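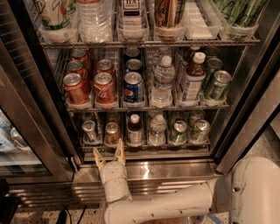 **Category:** Home-built robots · Shared workshop projects

**Handska** is a drink-fetching robot arm that a few of us have been putting together in the Surdale shared workshop since March. I'm writing this page because Samer Mahasneh got tired of explaining it to visitors (fair enough, he's the one with the desk by the door!).

## The job

Handska is supposed to take one drink out of a glass-door cooler and hand it over without knocking down its neighbors. We picked a cooler with wire shelves and clear plastic dividers, so every column has its own lane – Coca-Cola next to Pepsi, then water, then tea. I love the dividers. They keep the columns apart, and the arm only has to choose a lane and go in straight.

Cans that lean forward in their holders are a pain, though. The gripper has two fingers and wants something upright, so a tilted can needs its own approach angle, and Domnica Crăciun has rewritten that part more times than I can remember.

## The arm

The arm is white, scuffed and pretty tough. It comes up from low on the right side of the open door, and the bottom shelf is the awkward one: the wrist has to bend with the fingers pointing up, and it's darker down there too. Silviu Nistor tuned the grip by crushing a lot of empties, and we settled on a motor setting of 400. At 700 you get a very flat can.

## Software

It all runs on Zondeck, a little control program Lovely Ignacio started for another build. Version 2 is the one to use. It's 1,917 lines, mostly comments (mine, sorry).

## Still open

- Bottles with small caps
- Closing the door afterward
- A better home for the cables on the floor

*Last edited 5/14/24*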